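Indemholm 小区业主代表会议纪要

时间：5月，晚上七点
地点：Vastden 楼一层活动室
主持：Natalina Palumbo
记录：Brayan Inga
出席：各单元代表，物业公司 Lovo 派一人列席
请假：三单元、六单元代表，均已书面委托他人表决

一、上次纪要确认

上次纪要会前已发至各代表邮箱。二单元代表提出，关于地下车库照明的一段漏写了“先修东侧”四个字，同意补上。其余无修改，纪要通过。

二、自行车棚改造

Brayan Inga 汇报前期登记情况。全小区登记在用自行车和电动车共591辆，另有63辆无人认领，轮胎多已没气，有的锁已锈死。现有车棚停不下，不少车停在消防通道和单元门口。

讨论中主要有以下意见：

一单元代表认为应先清理无人认领的车，再谈扩建，否则新棚建好很快又会占满。五单元代表同意清理，但要求公告期不能太短，有些住户长期在外地，应当能通过电话或邮件认领。

四单元代表反对把新棚建在北侧花坛，那里离一楼卧室窗户太近，早晚取车有声音。建议改到西门内侧原来放旧垃圾箱的空地。物业答复，西门内侧地面有坡度，需要找平，费用会增加，具体数额要等施工方看过现场才能报。

电动车充电问题争论较多。有代表要求新棚一次装好充电桩，也有代表担心线路负荷。会议认为充电部分应单独请有资质的电工勘察，本次只定车棚位置和清理办法，充电桩预留管线。

表决结果：新车棚位置定在西门内侧，两票反对，其余同意。无人认领车辆由物业贴条公告一个月，期满仍无人认领的，登记拍照后移至地下室暂存，再存三个月后处理。

三、报价比较

车棚施工已收到 Flanagan 一家的书面报价，另一家只给了口头价格，没有写明是否包括地面排水。Natalina Palumbo 要求口头报价的那家在下次会议前补交书面材料，逾期不再考虑。

Flanagan 的报价中，顶棚材料有两种可选，价格相差不大。五单元代表问较薄的一种能否承受积雪，物业当场答不上来，会后向对方询问并把答复转给各代表。

七单元代表提议增加一项车棚侧面挡雨板。多数代表认为西门一侧有围墙，暂时不需要，可以用过一个冬天再看。该提议未付表决，记录在案。

四、楼道杂物

物业通报，上次会议后楼道堆放情况有好转，但 Vastden 楼四层以上仍有鞋柜和纸箱。物业已上门提醒过两次。会议同意第三次提醒改为书面，由物业和单元代表共同签字送达。

二单元代表提出，婴儿车是否算杂物需要说清楚。经讨论，折叠后靠墙放置、不影响通行的婴儿车暂不清理，不得锁在扶手上。

五、活动室使用

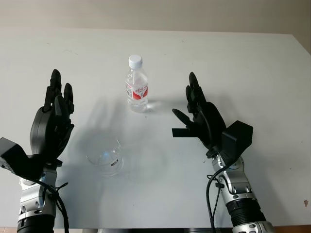 活动室近期借用较多，晚上时段常有冲突。会议同意从下月起实行登记制，登记本放在物业前台，每户每周最多预约2次，每次不超过三小时。儿童生日聚会可以使用，须由成年人签字领取钥匙，当晚归还。

关于收费，一单元代表建议每次收取少量清洁费。三单元委托意见为不收费，但使用后不打扫的，取消一个月的预约资格。表决后采用三单元意见。

活动室的窗帘轨道有一段脱落，物业负责修理。添置折叠椅和一块白板的支出从公共经费中列支，最多1,000元，凭发票报销，由 Brayan Inga 经手。

六、其他事项

西门门禁读卡慢，物业称已报修，等待更换配件。六单元委托人转达，希望快递柜的灯晚上调暗一些，物业记下。

四单元代表询问夏季浇水时间，物业答复仍按去年安排，清早六点前后，不在中午浇。

七、待办

物业：贴条公告无人认领车辆；联系电工勘察充电线路；向 Flanagan 询问顶棚积雪问题；修窗帘轨道。
Natalina Palumbo：催交另一家书面报价；起草西门车棚的告知书。
Brayan Inga：采购折叠椅和白板；制作活动室登记本；更新车辆登记表。

下次会议时间由主持人另行通知，地点不变。会议于晚上九点十分结束。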